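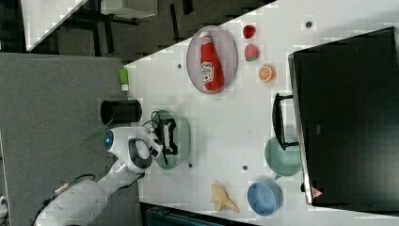 Typing up the recipe cards

Print this post | E-mail this post

I finished the recipe cards in October. There were 519 of them in the end, in two shoeboxes and a biscuit tin, and they had been in the cupboard under our stairs since my mother moved to Lalcombe and said she had no room for them.

I had been putting it off for years. What got me started was a leaking pipe in the cupboard, which soaked the bottom of one shoebox. I lost four cards outright and part of a fifth, a plum chutney that now stops at "and when it comes to the". I dried the others on the radiator and thought I had better get on with it.

My first plan was to photograph them all and have done with it, and I did a dozen that way. My mother's writing is small and she used a blue biro on blue-lined card, so you end up squinting at a screen instead of at a card. I typed them instead. I did six an evening, after the washing up, and more if they were short. Some of them are very short. One says "Rice, the Odera way. Twice the water. Leave it alone." Odera was the street she lodged in when she first left home, and I assume the rice came from the landlady.

The rules I settled on were these. Spelling as she wrote it. Ounces stay as ounces, with grams in brackets after. If a card has two versions because she changed her mind, both go in, the older one first. If I can't read a word I put a question mark. I broke the last rule a few times where the word was obviously "butter".

The weights took longer than I thought they would. She cooked by tins and packets, and a lot of the packets are gone. Several cakes call for a small tub of Pristura, which was a margarine, and I had no idea how big a small tub was. I guessed 250 grams. My mother says it was smaller than that but won't commit herself. I've put 225 and a question mark. There is also a pudding called Brulumum, with semolina and tinned apricots, and I have not found that name anywhere else. She says it was on the card when she was given it.

I had expected more proper dinners. Well over half the cards are cakes, biscuits and puddings, and there are hardly any vegetables unless you count pickles. The things we ate every week as children, like mince, egg and chips or fish on a tray, aren't there at all. She never needed a card for those. I asked her how she did the mince and wrote it down while she talked, and I've added it at the back with a few others. She thought this was a waste of paper.

A few of the cards came from other people and have a name in the corner. I tried to get in touch with the ones I could trace, partly to ask if they minded and partly to see whether they could fill the gaps. Most didn't answer, or the address was old. Two did, and both were helpful.

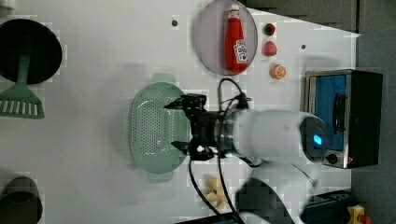
Adhiambo Mwaipopo wrote that she remembered the groundnut stew very well but that my mother had copied it wrong, and that it should have had half the tomato and been cooked for twice as long. She sent a corrected version, and asked me to keep the wrong one in as well, as my mother had been making it for thirty years and presumably liked it. Both are in. I have made both and I prefer the wrong one, but it's what I grew up on.

The other reply was from Ynyr Wogan, who had forgotten giving her the bara brith and would like the recipe back, please, as his own copy went in a house move. I posted it to him with a spare card for anyone else in the family.

I had the whole lot printed and bound at the copy shop with a plastic comb down the side, one for my mother, one for each of my brothers and one for us. The index is not very good. I did it by title, and she was inconsistent – there is "Sponge, plain", "Plain sponge" and "Ordinary sponge", and they are three different cakes. If I did it again I would index by main ingredient and put the sponges together on one page.

The original cards are now in a plastic box with a lid, on a shelf, well away from the pipe. My mother has read her copy as far as the letter G and has found eleven mistakes, nine of which are hers.

Contact | Copyright: text and pictures belong to this blog, please ask before reusing | Back to top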